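Home | Datasets | Docs | Issues | Changelog | Contact

# Gremulow Bins: two-arm container sorting, with fault annotations

Maintainer: Jummai Ibrahim

## Summary

Gremulow Bins is a set of 1,123 recorded episodes of two robot arms moving small containers between three bins on a table. It was collected for imitation learning. This release adds a fault table, because part of the October collection was affected by a release fault that was not noticed at recording time. Read the section "Release fault" before training on anything in the `october` folder.

## Contents

- `episodes/`: joint positions, gripper commands, gripper feedback and video, one folder per episode
- `faults.csv`: one row per annotated event
- `splits/`: the original split and a clean split with all fault episodes removed
- `tools/`: the Ekar loader and the fault checker

The original split is kept so that older results can be repeated. New work should use the clean split.

## Task

An episode starts with one or more containers in the bins. The operator gives a target bin for each and the arms carry out the moves. Either arm may enter the middle bin. The controller, Zanik, holds a shared zone lock over that bin and is meant to admit one gripper at a time.

## Release fault

The gripper driver reports a position after each open command. Zanik treats the container as released when the reported position passes a threshold. In the faulty driver version the reported value was the commanded position, and the measured one was discarded. A gripper that had stalled while closed was therefore logged as open.

Two kinds of event follow from this:

- `drag`: the arm retreats with the container still held, and the container tips or is pulled against the bin wall
- `early_unlock`: the zone lock is given up while a gripper is still inside the middle bin, and the other arm is allowed to move in

Of these, `early_unlock` is the safety matter. The logs contain 6 such events. One ended in light contact between the two grippers and a protective stop. No person was inside the guarded area and neither arm was damaged.
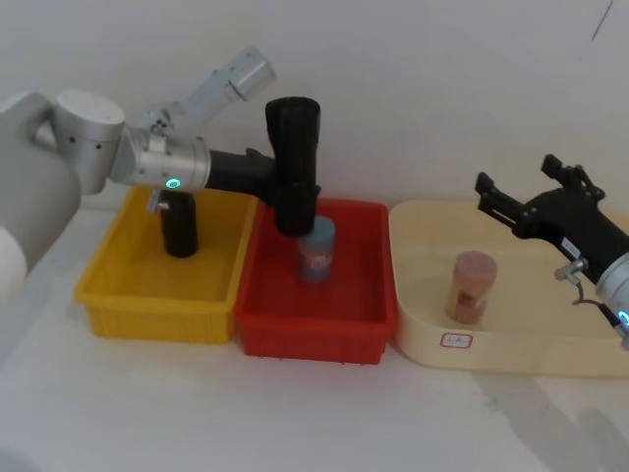 The middle bin is the red one in both views, with the yellow bin to its left and the cream one to its right.

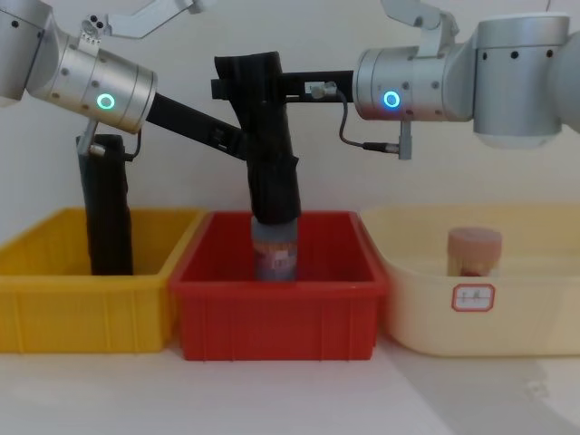
**Can the fault be found from the video alone?**

Only in part. A drag is usually clear on video once the container tips, but an early unlock leaves no visible trace unless the second arm moves. Use the lock state in the controller log together with the measured motor current.

## How the faults were annotated

Motor current was logged separately and was not affected by the driver. Gajdoš, the annotation script, marks any interval in which the driver reports open while current stays above the holding level for more than 20 consecutive samples. Each marked interval was then checked by hand against the video. Intervals caused by a gripper pressing on a bin wall were rejected and are listed in `rejected.csv`.

## Fix

The driver now returns the measured position and raises an error if it differs from the command after the timeout. Zanik no longer gives up the zone lock on gripper state. It waits until the wrist is above the rim height of the bin. The corrected system was run for 1,000 cycles without an early unlock. Those cycles are not part of this release.

## Known limits

- Gripper feedback in the affected episodes cannot be repaired. The field is kept but should be ignored.
- Short stalls below the sample limit are not annotated.
- Rim height is set by hand for each bin. If a bin is changed and the value is not, the new lock rule is not safe.

Report errors in the fault table through Issues and give the episode folder name.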